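Asunto: Re: [orden-y-papel] Botes de rejilla, ¿sí o no?
De: Shiyu Xie
Fecha: 6 de febrero de 2018

Hola a todos:

Perdonad que conteste con tanto retraso, pero es que he estado dándole vueltas al asunto (y dándole vueltas también a la mesa, que he cambiado de pared dos veces desde que empezó este hilo) y no quería escribir dos líneas deprisa y corriendo. Copio primero el trozo del mensaje de Ghumman al que quiero responder, que si no nos perdemos todos:

> Lo que no acabo de entender es el entusiasmo que hay
> en la lista con los botes de rejilla metálica. Yo tuve
> uno durante años y era un nido de polvo, las puntas
> finas se me colaban por los agujeros y el fondo acabó
> hecho una pena de tinta. En casa tengo ahora 98 lápices
> y rotuladores repartidos en tarros de conserva y os
> aseguro que no echo de menos la rejilla. Además, un
> bote lleno pesa, se queda quieto y siempre sabes dónde
> está. Uno medio vacío en mitad de la mesa me parece
> ocupar sitio para nada. ¿Alguien me convence de lo
> contrario?
>
> Un saludo,
> Ghumman

Pues voy a intentarlo, Ghumman, aunque te reconozco de entrada que en lo del polvo tienes toda la razón del mundo. El mío lo lavo con un cepillo de dientes viejo y agua con jabón, lo dejo boca abajo encima de un trapo y hasta la próxima. ¿Que con un tarro de cristal se tarda menos? Por supuesto. Pero es que yo al bote le pido otra cosa, y a ver si consigo explicarme sin enrollarme demasiado (los que me conocéis ya estaréis sonriendo).

Durante mucho tiempo tuve la mesa como la tienes tú, o peor. Tres botes llenos a reventar, una bandeja de clips, la grapadora, el celo, las tijeras buenas y las tijeras malas. Y cada vez que quería apuntar algo sacaba un bolígrafo que no pintaba, lo volvía a meter (¡eso es lo que más rabia me da cuando lo pienso!) y sacaba otro que tampoco. En diciembre, con unos días libres por delante y bastante mal tiempo, vacié todo encima de una sábana y fui probando uno por uno en el dorso de un calendario. Tiré una bolsa entera. Lo que quedó se fue al primer cajón, en una caja de galletas que era de mi madre, los azules con los azules y los de colores al otro lado.

Y entonces me hice la pregunta de verdad: ¿qué necesito tener a mano, pero a mano de no abrir ni el cajón? Una sola cosa con la que escribir. El resto puede esperar los dos segundos que tardo en tirar del pomo. Así que volví a poner un bote en la mesa, uno nada más, y con lo justo dentro.
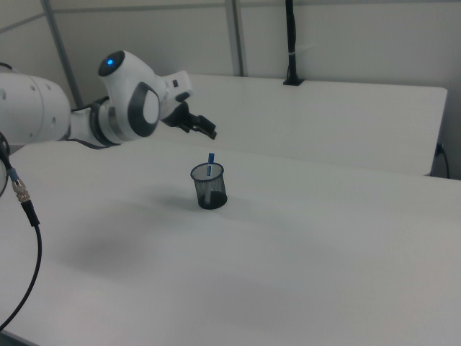
Lo que gano con esto es que la mano va sola. No tengo que elegir, no tengo que mirar, y cuando termino de escribir sé perfectamente adónde vuelve lo que tengo entre los dedos, cosa que con los tres botes llenos no me pasaba jamás, porque todo cabía en todas partes y al final acababa en el sofá o en el bolsillo de la bata. Y ahí es donde la rejilla me gusta más que el cristal grueso o que la cerámica: de un vistazo ves lo que hay dentro, hasta abajo del todo. Si un día cae dentro una goma del pelo, un tornillo o un caramelo (en mi casa caen caramelos, no preguntéis), se ve enseguida y se saca. En un bote opaco eso se queda a vivir allí.

Sobre las puntas que se cuelan, depende muchísimo del bote. Hay algunos con la malla muy abierta en los que sí se te queda enganchado el portaminas, y eso es un fastidio. Antes de comprar, pasad el dedo por dentro y fijaos en si el fondo es macizo o si es de malla también. A mí me gustan con el fondo macizo, y le recorto un redondel de fieltro para que no suene al soltar el boli. Si os molesta la tinta, un redondel de papel secante hace el mismo apaño y se cambia cuando está feo.

Vernari preguntaba más arriba en el hilo por el peso, y es verdad que un bote ligero con poca cosa dentro se vuelca si le das con el codo. Tengo dos remedios caseros. El primero, cuatro topes de silicona de los de las puertas de armario pegados por debajo. El segundo, que aprendí en el taller de encuadernación, meter una arandela gorda debajo del fieltro. No se ve y el bote se asienta de maravilla.

Y en cuanto a dónde ponerlo, aquí sí que cada uno tiene su manía. Yo lo tuve al principio pegado a la esquina, como todo el mundo, y me pasaba el día estirando el brazo por encima de los papeles. Ahora lo tengo mucho más hacia dentro. Sobre una mesa blanca, además, el negro se distingue divinamente sin las gafas puestas, que a mi edad también cuenta. Cuando tengo que extender un pliego grande lo aparto al alféizar y luego lo devuelvo a su sitio, y tan contenta.

Tampoco quiero que parezca que os mando a todos tirar los tarros de conserva, ¿eh? Ghumman, para quien dibuja como tú, con tantos colores en danza, yo haría exactamente lo que haces: tarros, muchos, y por gamas. Mi sistema es para escribir la lista de la compra, corregir unas hojas y firmar el recibo del butano. Si un día me da por las acuarelas, ya os pediré consejo y me comeré mis palabras.

Por cierto, ¿alguien sabe si la papelería de Atinthorpe sigue vendiendo el fieltro adhesivo por metros? El último trozo que me queda no da ni para un posavasos, y el que encontré el otro día se despegaba solo con mirarlo. Si alguno pasa por allí y me puede traer medio metro, gris o negro, se lo pago con bizcocho.

Un abrazo muy grande a todos, y gracias por la paciencia,

Shiyu

Mensajes recientes en la lista
Re: Cajones que no cierran bien
Fieltro adhesivo: dónde comprarlo
Re: Re: Qué hacer con los bolígrafos secos
Archivadores Prosex, ¿alguien los ha probado?
Cambio 2 bandejas de sobremesa por una lámpara de pinza
Re: Cables por detrás de la mesa
Presentación (soy nueva)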